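plodarside-wristmask
Self-occlusion masks and exposure checks for wrist camera streams

Version of 29 May 2022

Contents

masks/ one binary mask per gripper pose
frames/ 2619 color frames, PNG
configs/ camera and threshold settings
tools/ make_mask, check_mask, replay

Purpose

The Ikinex grasp planner treats any pixel outside the mask as workspace. Gripper parts left unmasked show up as near obstacles and the planner backs away from them. The tools here build the mask from recorded frames and check it before a run.

Usage

make_mask --poses 5 --min-frames 150 --out masks/
check_mask --mask masks/ --frames frames/

Poses with fewer frames than min-frames are skipped with a warning. Set max_frames in the config to cap memory use; the default is 2000.

Known issues

Bright reflective surfaces saturate and the edge step loses the mask boundary. Lower the exposure and rebuild. Do not widen the mask by hand.

Grid backgrounds produce straight edges that the fitter can take for part of the tool. Set reject_lattice to true.

Masks built before November used the old camera offset and will not load. 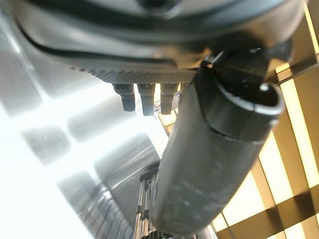

Perception Tooling Group, Rojanasak Lab, Nemotstead

The housing across the top and the dark tube running down from the upper right both belong to the gripper and must be masked, including the open end of the tube. The three small pegs under the knurled edge are easily dropped by the size filter; keep min_blob low. The washed-out white area on the left is saturated and goes into the exposure check.

Report bugs with the config file and the check_mask log attached.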